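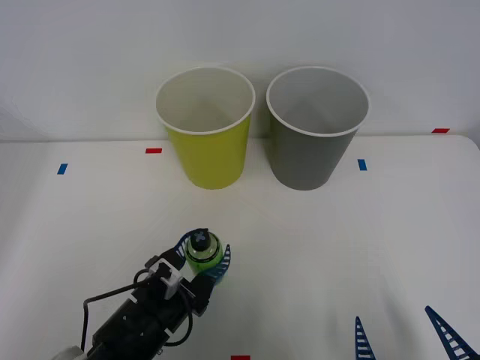 Yellow and grey, side by side. Pick a colour and stick to it.

I would like to say a word in favour of the paper cup as a piece of furniture. I mean the cup that never meets a drink, the one that stands at the back of a desk and is told to hold things.

My kitchen in Drulside has a drawer for small objects, as yours does. It is a disgrace. Last Wednesday I emptied it onto the table and counted what came out, which took most of the evening and did nothing for my self-respect: 212 items, of which I could name 96. The rest were caps, clips, little feet that had come off something, and keys to doors I have presumably been locked out of for years.

The shops have an answer to this. Rinavari will sell you a drawer system in bamboo with more compartments than a beehive, and Mersha does one in felt, for people who want their paper clips to sleep well. I have owned both. Each had a place for everything, and I could never remember which place, so I put everything in the front left corner and shut the drawer with my hip.

Two cups are another matter. Yellow is for things I will need this week. Grey is for things I can't yet bear to throw away. The whole system fits in one sentence, and a guest can learn it before the kettle boils.

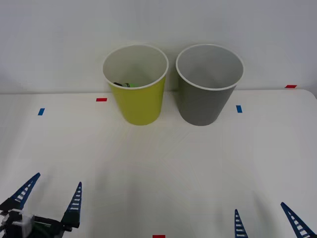

Kenneth Quiambao read a draft of this and objected that two cups are simply a drawer with worse manners. Anything that goes into a cup sinks, he wrote, and within a month you are tipping the lot out to find a button. He prefers a shallow tray, where everything can be seen and blamed.

I accept the point about sinking. But a cup has one great merit, and it is that a cup gets full. A tray spreads. A drawer can be leaned on. When a paper cup is full it says so by dropping a battery on the floor, and then you must decide something.

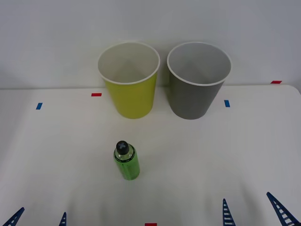
There is also the matter of what won't go in. Anything too tall or too fat for the cup has to stand out on the table and explain itself, and most of my possessions turn out to have a poor case. In August I got rid of 4 bottles of the same glue this way, all bought from Hernon, all nearly full, all bought because I couldn't find the last one.

I don't claim it is handsome. Visitors sometimes try to put tea in the grey one. But the drawer now shuts by hand, and the bamboo thing is up for sale if anybody wants it – collection only, and you will have to take the felt one as well.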